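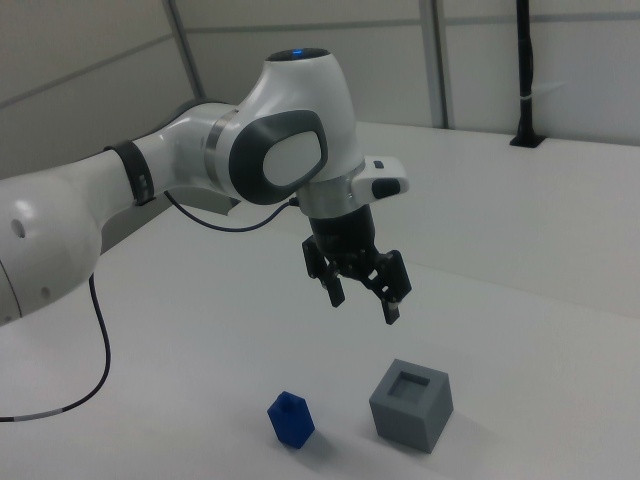 *Bloque azul y cubo gris con hueco, sobre la mesa blanca.*

En Vainio buscamos a 30 personas con ganas de pasar un rato tranquilo jugando (¡sí, jugando!) con piezas de encajar. Estamos preparando Stillow, un juego de mesa para todas las edades, y nos encantaría saber qué piezas se cogen con gusto y cuáles acaban con la paciencia de cualquiera.

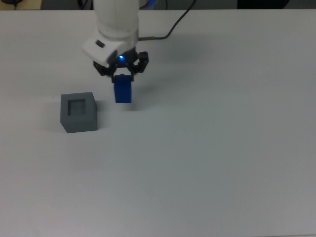
*El bloque azul, en alto; el cubo gris, sobre la mesa.*

No hace falta experiencia ni ser especialmente mañoso, de verdad. Cada sesión dura alrededor de 30 minutos, con café y bizcocho al terminar, y nos gusta que la gente venga sin prisa y comente en voz alta lo que se le ocurra.

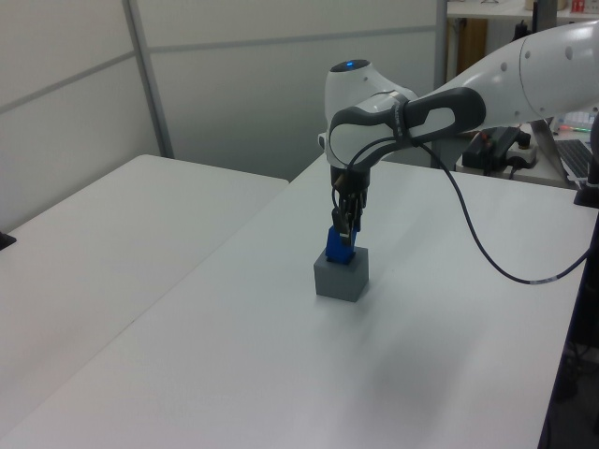 Las sesiones serán en mayo, por la mañana o por la tarde, como mejor os venga. Si queréis apuntaros, escribid unas líneas a Saimi Partanen o a Esko Väisänen contando vuestra edad y si sois zurdos o diestros. Los menores, acompañados, por favor.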